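Unit 13: Reviewing a kit before you buy it

Okay, on to the Tarden wrist camera kit, which I've had on loan from Zesomach since October. You'll be writing your own review of it, so treat these as my rough notes and feel free to disagree!

What I liked: it bolts on with one hex key, the cable clips are decent (finally, someone thought about cables), and the manual is short enough to read over a coffee. The colour settings are buried three menus deep, mind you, and I grumbled every time.

My bigger worry is plain surfaces. If your software matches features between views, a blank wall gives it very little to grab, so look for edges and joints first.
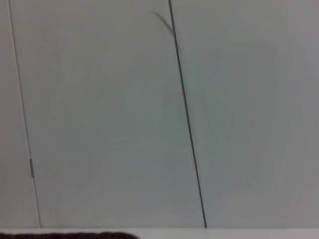 Fig. 2. Wrist view of pale wall panels: two slanting dark seams, with a bright white strip along the bottom.

Have a go at marking which lines you'd trust for alignment, and tell me why. Reviews are worth 20 marks, 10 of them for your reasoning. Bring a draft to the lab in room 314.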